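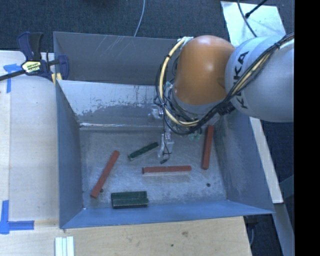
Red bars and green pieces in a metal bin.

Zillari Home Inventory: Is It Worth $60 a Year?
By Jennylyn Aquino
12/09/2020

I have a low opinion of apps that promise to tell me where my own stuff is. I have a garage, a crawl space and a hall closet, and until now I've managed them with masking tape and a marker. But readers kept writing in about Zillari, so I paid for a year and used it for nine weeks.

The idea is simple enough. You stick a numbered label on every bin, shelf or drawer, type in what you put there, and later you search for "extension cord" and the app gives you a bin number. You can share the list with the rest of the household. The starter pack has 12 labels in it. I ran out before I got past the first wall of the garage, and the refill pack took a while to come from Dronstead, the only store I found that carries it.

Setup is where I nearly quit. The website says "an afternoon." Maybe, if you live in a studio and own one pair of boots. My garage alone took two weekends, mostly because the app wants a category for every single thing before it will save. Is a bag of zip ties Hardware or Supplies? There's no Don't Care. I put half the garage under Other, which sort of defeats the purpose.

Search works well, I'll give them that. It's fast and it forgives bad spelling. I looked for "tarp," got bin 784 (the label numbers don't start at one, don't ask me why) and the tarp was in it. My husband looked for the same tarp a week later and it wasn't, as I had moved it and not told the app. That's my big problem with the whole category. The list is only as good as the laziest person in the house, and in June, when everyone is dragging camping gear in and out, I can't see anybody stopping to type.

The labels are decent. They stuck to plastic and cardboard with no trouble. On a rough plywood shelf two of them curled up at the corners, and I ended up going over them with - yes - masking tape.

I also tried Dizon, which is free and uglier. It does the same search, skips the categories, and lets you write your own numbers on whatever you like. You don't get sharing, and the ads are loud. Prisent, the other one people ask about, wanted my card number before it would show me a single screen, so I didn't go further.

Who would I point toward Zillari? Somebody with a storage unit across town, maybe, where a wasted trip costs you gas and an hour. For a normal house I'd start with Dizon and see if you're still updating it after a month. I'm not renewing.

Rating: 2.5 out of 5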